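Home Recording Rules: Frequently Asked Questions
Illdale Household Handling Project
Last revised 21/03/2024

These rules cover anyone who records laundry and bedroom tasks with the hand-held grippers. If something isn't answered on this page, write to Rozália Magyar at the Illdale desk before you record.

Which rooms can I record in?
Any room you have permission to use. Everyone who lives in the home signs the consent form, including people who will be out that day. Bathrooms are off limits.

Do I have to tidy up first?
No. Leave shelves, cushions and furniture where they normally are. Put away mail, medicine, bank cards and family photos. Turn off any screen that faces the work area.

What should I wear?
Your own clothes. Sleeves may be loose as long as they stay clear of the fingers when the gripper closes. Take off bracelets and lanyards.

How should a garment be laid out at the start? 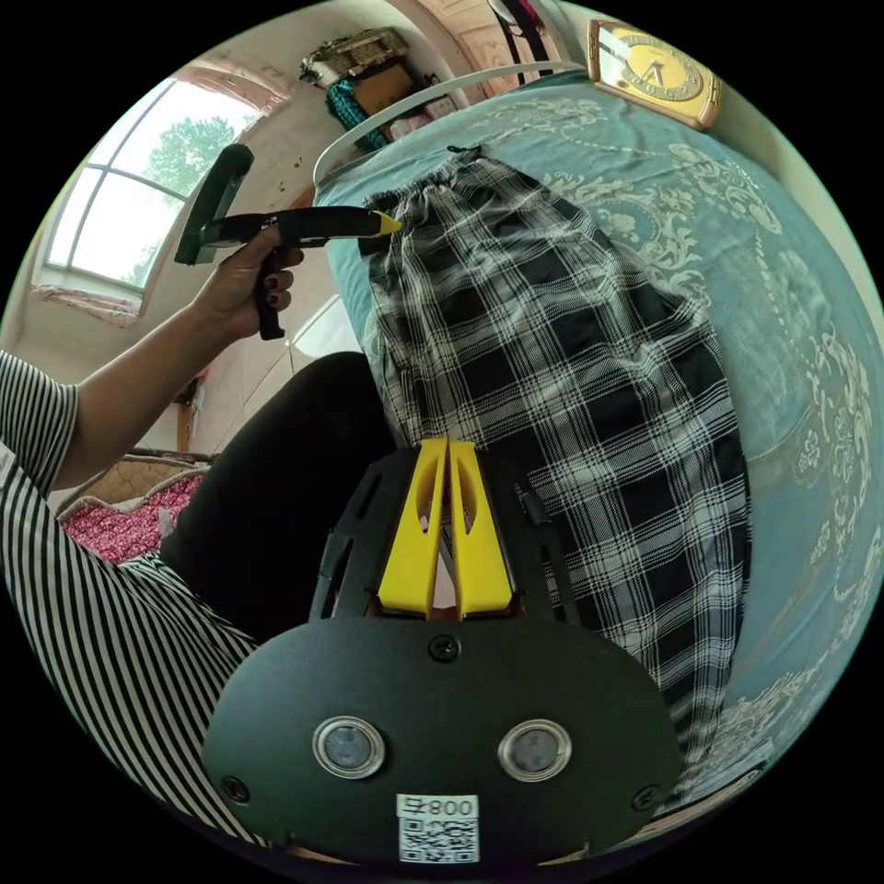
Garments start flat on a surface larger than they are, with no part hanging over the side. Wrinkles are fine and should not be smoothed out. Pants and skirts go full length, like the black-and-white plaid piece on the teal bedspread, with the waistband at one end and the drawstring left as it falls. Don't pin or tape anything down.

Can I use a patterned bedspread?
Yes. We used to ask for plain covers and dropped that rule in August. Don't swap bedding in the middle of a session. If you have to change it, close the session and open a new one.

How do I grip thin fabric?
Bring both fingers down over the cloth, close slowly, and wait for a full second before you lift. Take up enough cloth that it can't slide out at the tips. If you drop it, leave the recording running and try again. Dropped grips are kept and labeled.
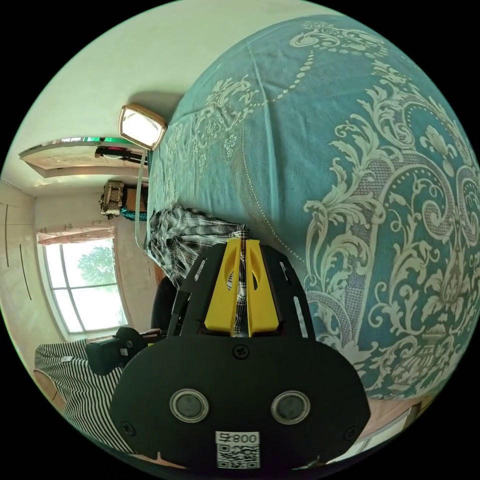 Plaid cloth held between the two yellow fingers.

Does it matter which gripper I use?
Use the one issued to you, and enter the number on its label in the log at the start of each session. Don't trade units with another person, even for one task. Xiuying Fang handles replacements.

What about windows and daylight?
Daylight is allowed. Keep curtains and ceiling lights the same from the first task to the last.

How long is a session?
The limit is 40 minutes, followed by a break. Stop sooner if your wrist or thumb hurts and put it in the log. You are paid for the full session either way.

What gets a recording rejected?
A missing consent form, a wrong unit number, or a person in view who hasn't signed. Of the first 1143 recordings we checked, over 100 were sent back, most of them for the unit number.

Can I have a recording deleted?
Yes, at any time. Send the session number to Clem Whitcombe. You don't have to give a reason.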